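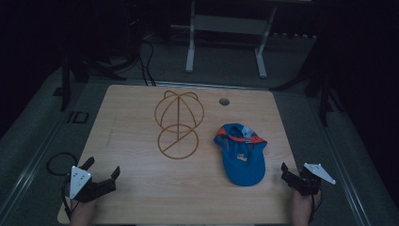
The blue one and its wire frame, on the table.

Threads > Laundry & Closet > Albane Bailly

We use cookies to remember your settings and show you posts you might like. Accept / Manage choices

Albane Bailly
1/19
OK so a bunch of you asked how I wash my baseball caps without them coming out looking like a pancake, and I kept typing the same reply over and over, so it's going in one thread. Grab a snack, I have a lot of feelings about hats. The short version is cool water, a soft brush, a wire frame, and patience (I'm bad at that last one).

2/19
Some background. I own 17 caps. I know this because I moved to Kerkach in August and had to find a place for every single one of them in an apartment with one closet. Most of them I wear for gardening or running errands, and a few I just like looking at. My sister thinks that's too many. My sister owns more mugs than a diner, so I'm not taking notes from her.

3/19
For years I ran them through the washing machine and hoped. Sometimes it was fine! Sometimes the front panels came out with a crease right down the middle that never left. I lost a really good green cap that way, one I bought on a road trip, and I still look for the same green every time I'm in a hat aisle.

4/19
Agathe Masson (you know her from the sourdough posts) was the one who told me to get a frame. She does her husband's softball hats on one. I pictured some big plastic clamshell thing, because that's what I'd seen in stores, and I didn't want another big plastic thing living under my sink.

5/19
The kind I ended up with is just wire. Thin rods in a coppery, bronzy color, bent into an open dome shaped like the top of a cap, with a ring for the base. It lies flat on the table when I'm not using it, dome above and ring below. And it has two little loops up at the top that look like ears. I did not buy it for the ears but I would have.

6/19
Brand is Gultik, since somebody will ask. I got it at Guillot, the hardware store by the bus station, in the aisle with the clothespins. The listing online has 702 reviews and I read way too many of them at midnight. Half are people thrilled with their hats and the other half are people mad about the shipping box.

7/19
On to the washing. First thing I do is flip the cap over and look inside. Crown down, brim toward me, same as the photo up top. The inside is where all the gross stuff is! The blue one has an orange-red band running around the opening, which I completely forget about until I turn it over, and every time I think oh, that's pretty.

8/19
There's also a little gray-and-white tag sewn in toward the back. Please read your tags, people. I know, I know. If yours says spot clean only, then spot clean only, and don't come yelling at me. If it doesn't say anything useful, dab a wet white cloth on a hidden bit and see if color comes off on it. A lot of reds bleed.

9/19
Next is the brim question. Old caps can have cardboard in the brim and cardboard does not want to go swimming. Flick it with your fingernail. If it sounds hollow and papery, keep it out of the sink and just wipe it with a damp cloth. Newer ones are usually plastic inside and they can get wet all the way through.

10/19
Sink time! Cool water, and a small squirt of something gentle. I use Plamura because it's what's in the house and it doesn't smell like a fake meadow. Dish soap works too, just go easy or you'll be rinsing until dinner. Swish it around before the cap goes in so you don't get a blob of soap sitting on one spot.

11/19
Before soaking, I rub a little soap straight onto the inner band with an old toothbrush. Short strokes, going along the band, all the way around. Sunscreen is the worst of it in summer, worse than sweat in my opinion. It leaves a greasy line that laughs at plain water. Let it sit while you make coffee, then go over it again.

12/19
Be careful around anything stuck on or sewn on. The blue cap has a small white patch with dark lettering on it and I only ever pat that part with a cloth. I scrubbed a patch once on a different cap and fuzzed up the edges so badly it looked like it had grown a beard. White patches also grab dye from everything, so don't leave them sitting in colored water.

13/19
Soak for however long it takes to clean the rest of the bathroom. I'm serious, that's my timer. Then drain, rinse with cool water, and keep rinsing until it stops being slippery between your fingers. Do NOT wring it. I see people wring hats in videos and I have to put my phone down. Press it in a towel, gently, like you're drying off a small dog.

14/19
And now the frame! Open the cap up with both hands, pop out any dents in the crown with your fist, and ease it down over the dome. Line up the center seam with the wire that runs up the middle - that's the part I got wrong the first few times, and the cap came out slightly sideways, like it was listening for something.

15/19
Don't force it. If the fabric is pulling tight, take it off and loosen the strap at the back a notch, then try again. If it's baggy, stuff a dry washcloth in the gaps. Agathe uses a rolled-up sock. I've tried the sock, and the washcloth is better, sorry Agathe.

16/19
Shape the brim while it's damp. I curve mine with my hands, look at it, decide I hate it, curve it again. If you like a strong curve you can slide the brim into a coffee mug for a bit, but do check on it, because I forgot one overnight and it came out like a taco. If you like it flat, lay it on the table with a book on it and something waterproof in between.

17/19
Where to dry: somewhere with air moving and no direct sun. I put mine by the window with the fan on low and a towel underneath. Skip the radiator, skip the hair dryer, skip the dashboard of your car (yes, someone in my replies does this). Thick ones can need all night and part of the next morning. Feel the inside band before you call it done, it's always the last part to dry.

18/19
A few answers from the replies, so they're all in one spot.
Can you use the frame in the dishwasher? I don't, the detergent is rough on color.
Do you need a separate frame for kids' caps? I'd think so, mine is too big for my niece's, it stretched the back.
Does it rust? Mine hasn't so far, but I wipe it down after and never leave it sitting in a puddle.
Can you do three at once? Only if you have three frames, and I have one, so it's a slow weekend project over here.
Wool caps? Spot clean. I'm too scared to try anything else.

19/19
The table in the photo is the light wood one by my window, and yes, it has a hole in it near the far edge, and yes, there's a faint line across the left side too. I keep meaning to see if I can buff that out. If any of you have tried it on a pale wood top like this, tell me what you used, and please say if it changed the color!

Albane Bailly
Adding one more because Agathe texted me. She wants everyone to know that the sock works fine if it's a thick sock. OK, it's on the record. Next up is the tan cap with the mystery stain on the brim, I think it's barbecue sauce. Going in with the toothbrush tonight and I'll post how it goes.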